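Reheating a burger bun in a small microwave

Quick one, lots of you asked after the Danine bread post. Works for any filled bun or round sandwich. Cold sauce and lettuce out first, put them back at the end.

Plate under it, always. Middle of the plate, middle of the oven. Wrap loosely in a paper towel if the bread is a day old. 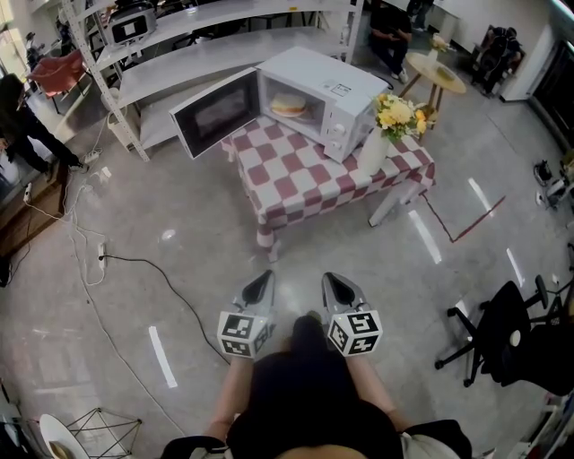 Bun on its plate, door still open. Two dials on this one.

Two-dial ovens: power first, then time. Medium, 30 seconds. Flip the bun, 15 more. Dont go to full power, the bread turns to rubber and the middle stays cold. Check the center is steaming hot, give it 10 seconds more if not. Rest one minute, door open is fine. Eat it right away, it toughens up fast.

Related
Ollel flatbread, no oven
Cleaning a microwave with lemon
Steyn pickles (39 comments)

Get the Gundis newsletter. Join 3,128 readers. Unsubscribe any time.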